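Reading time: 3 min
Last updated: Thu 18 April

Section 13: Registering a facility and reporting emissions in Taseo

Complete this section before the first compliance period opens. Facilities registered under the earlier Ranstead scheme must be entered again, as account numbers do not carry over.

13.1 Before you begin

Have the facility licence, the most recent fuel records and the name of the authorised signing officer at hand.

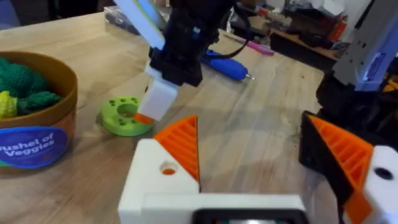

Each facility is divided into emission sources, and every source must be given a category. Boilers, furnaces and generators are entered under Combustion. Items that draw only purchased electricity are entered under Indirect Use, and this covers lighting and office equipment. Indirect Use is reported but does not require allowances.

13.2 Entering sources

1. Sign in and select Facilities, then Add New.
2. Enter the licence number exactly as printed, including any leading zeros.
3. Select the region. Facilities in Kallio must also select a district.
4. Add each source and assign its category.

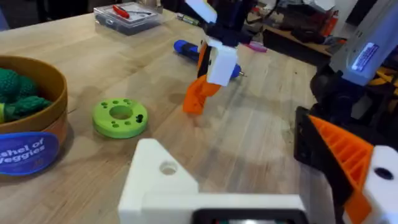

5. Enter annual fuel use in the unit shown on the supplier's invoice. Taseo converts the quantity.
6. Select Save Draft.

Note: A draft is kept for 43 days. After that time it is deleted and the details must be entered again.

13.3 Submitting the report

1. Open the draft and select Check Totals.
2. Correct any line marked in red. Lines marked in amber may be submitted with a written explanation. 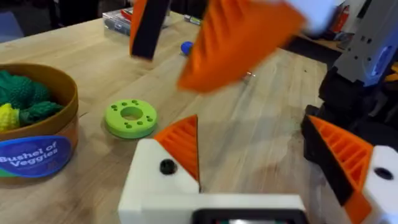

3. The signing officer must enter the authorisation code personally. Codes must not be shared.
4. Select Submit and keep a copy of the receipt.

Caution: A submitted report cannot be edited. To change a figure, lodge Form 279 within 16 days of the receipt date.

13.4 Allowance balance

The balance appears once the report has been accepted.

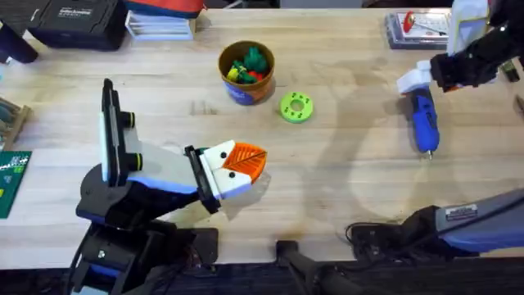
Allowances bought at the May auction are credited separately and may not be shown on the same day. Where the balance is less than reported emissions, the account is marked Short. Transfers from a Pirketti account may be used to cover the difference, provided both accounts are held by the same licensee.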